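What happened to the Pedard bakery on Oddale Street?

I walked by over the holidays and the windows were papered over. There was no sign on the door, only a city notice I couldn't read through the glass. Their phone rings and then goes dead. Does anyone know if they closed for good or moved? I also have a gift card with a balance on it and would like to use it. Second thing, the old shoe repair at 117 has lights on in the evening. Is something going in there?

Posted 29/12/2024 in Neighborhood Business

Kerstin Myklebust
They moved. The lease was up in October and the new rent was more than they wanted to pay for a space that size. They are now at 230 Drutach Avenue, in the back half of the building where the carpet store was. The entrance is on the parking lot side, and you can't see it from the street. Hours are shorter than before, and they are closed by 4 most afternoons.

Gift cards from the old shop are good at the new one. I used mine there. Bring the actual card, as they don't have the old balances in the new register and have to look them up by the number on the back.
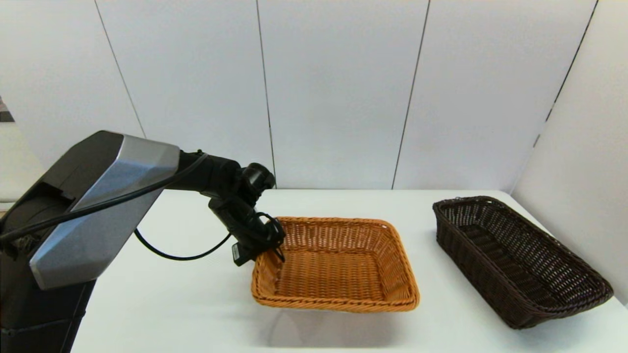 Sølve Sæther
Neighborhood Business moderator

The old phone number was tied to the Oddale Street space and was not carried over. The new one is on the paper menu at the counter. I have asked them to update their online listing, which still shows the old address.

On 117, the permit posted in the window is for interior work only: plumbing, a new rear door and a hood vent. A hood vent usually means food. The name on the permit is Beltrán, and there was a Beltrán lunch counter near the Drutach bus stop until the building was sold. I can't say if it's the same people. Please don't list it as a restaurant in the business directory until there is a sign up or the owner posts here.

The bakery's old space does not have a new tenant that I know of. The papered windows are the landlord's.

dmk_oddale
I heard a nail salon for the bakery space but that was from my neighbor so who knows. Parking at the new place is bad, there are 5 spots and the gym people take them. Park on the side street. Rye bread is the same as before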